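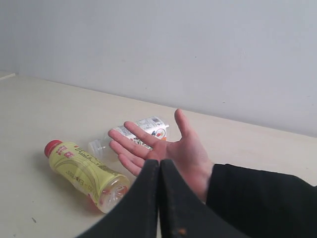 Neusa Vieira told us in her interview that she had stopped taking caps off altogether, as the leaflet said one thing and the sign at the depot said another. Hers was a common complaint. Of the 50 households interviewed in Hulbridge, 13 said that they had been given conflicting advice on caps, and most of these had settled on a rule of their own and kept to it.

4.2 Caps and labels

The older advice was to remove the cap and put it in the general waste. It dates from a time when the sorting line at Hulbridge could not separate the two plastics after shredding. The line was changed before our study began, and the council now asks for caps to be left on. A drink bottle with a red cap and a pale yellow label (Figure 2) therefore goes into the bin in one piece. Few households knew of the change. Those who did had mostly heard of it from a neighbour.

Labels caused less trouble. Only 2 households peeled them off as a matter of habit. Selina Ammann did so while the kettle boiled and saw no reason to stop, though she was aware that it was not required.

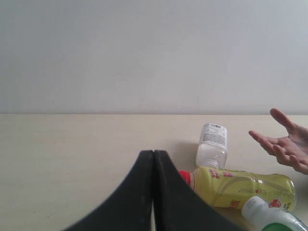 We also asked where bottles were kept between being emptied and being taken out. Most were left by the sink or on a worktop until the evening, and then carried out together. In flats without a yard they often stayed indoors until collection day, and it was in these homes that squashing was most common. A squashed bottle takes up less room, but it has to be capped again to hold its shape, and a household that throws its caps away cannot do this. Darcy MacLeod had given up on the older advice for this reason alone.

The collected sample came to 515 bottles. We recorded for each whether the cap was present and whether the bottle had been squashed. Bottles from the flats were more often capped than those from houses, which agrees with what people told us. We did not record whether bottles had been rinsed, and the interviews are our only source on that point (see Section 4.3).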